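Skarnden Reader Guide, Section 2: Following a Conflict Story to Its Source
December | by Periklis Ververidis | 2 minute read

Welcome back! By now you have Skarnden open and a report or two from abroad waiting in your list, so let's find out who is really doing the talking.

1. Open the report and click Trace. Give it up to 30 seconds (longer pieces do take their time).
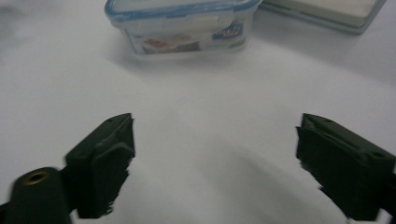 2. Look at the names in the Origin column. If 2 papers both lead back to the same monitoring group, drag them together so they count as one source.

Note: A wire story often turns up under a fresh headline, so do read the first few paragraphs before you decide it's new.

3. Add a local outlet from the Watamell list, and write a line about who funds it, if you can find out.
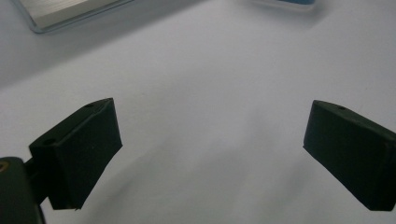 4. Click Save Trail.

Caution: Saving replaces your earlier trail for that story. Export the old one first if you'd like to keep it!

Questions? Write to the Tolanmont help desk | © Andreadis | Back to top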